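Caneo (hand-held gripper)

Caneo is a home-built hand-held gripper with a wide-angle camera mounted on it, used to record hand movements for training small robot arms. It was put together in a shared workshop in Adport and is still being changed. Plans are free to copy.

Design

Two printed fingers on a sliding rail, closed by a trigger. Spring return. Camera sits behind the fingers and looks forward, very wide lens, so straight edges come out curved and the corners go black. No motor in the hand-held version. The arm version, called Brodberg, uses the same fingers so that recordings carry over.

Build

Fingers take a evening to print. Rail is cut from scrap. Early units had the trigger too close to the lens and the user's hand washed out much of the picture; Akolgo, a later mount, moves the camera forward. Bright windows remain a problem, exposure has to be locked by hand before each run.

Recording

Version 2 of the software saves clips to a card and drops any that are too short. The workshop set has over 3,000 clips, mostly cups, lids and cloth. Clips where a hand blocks the lens are kept in a seperate folder and not used for training.

Known issues

Trigger spring wears out. Rail sticks in cold weather. Card mount needs glue.

See also: Brodberg arm, Akolgo mount

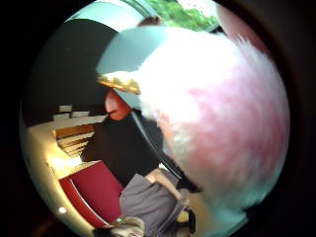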